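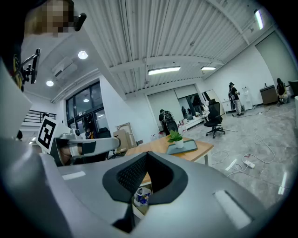

Landlord wants carpet cleaning receipt AND is keeping part of deposit — normal?

Posted in Renting & Moving, September 24, 2025

horgan_renter

Moved out of a one bedroom in Hurnby end of June. Lease says carpets have to be "professionally cleaned" when you leave. I rented a machine from the hardware store and did it myself, two passes, took me all day. Looked fine to me. Now the property company (Prinard, if anyone else has dealt with them) says they're holding back $158 for a cleaner plus $22 "admin". No receipt from them, no photos, just a line in an email. I asked for proof and got the same email again.

Do I have to just eat this? Lived there two years, never late on rent. Also they took way longer than they should have to send anything, I think. Not sure what the rule is on that.

nurner_nights

Depends on your state so look that up first. Search your state name plus "security deposit deadline". Most places give the landlord a set number of days to send an itemized list, and if they blow past it they can lose the right to keep any of it. That's your best card, way better than arguing over carpet.

What I'd do:

Find your move-out date in writing. Text, email, key return slip, whatever.
Find the date on their first email about the deductions.
Write a letter, on paper. Say what they kept, say you want it back, give them a date to answer by. Keep a copy.
Send it certified so you have the slip.

On the carpet part — some states don't let them charge for routine cleaning at all if the place was left as clean as you got it. Others let the lease decide. Read the exact wording. If it says "professional" and you rented a machine, they may have a point on the $158. The admin fee is a differnt story, ask them to show you where it is in the lease. Mine wasnt in there and they dropped it in one phone call.

Did you do a move-in checklist? If it says stained carpet when you got there, send that too.

tallgrass

just take them to small claims. I did it over $100 and they paid before the court date. filing fee is something but you ask for that back too

horgan_renter

Thanks both. Checked the lease, nothing about admin anywhere. Found the move-in sheet too, it says "wear near bedroom door, 2 spots by window". Letter going out tomorow, certified. Will post if they answer.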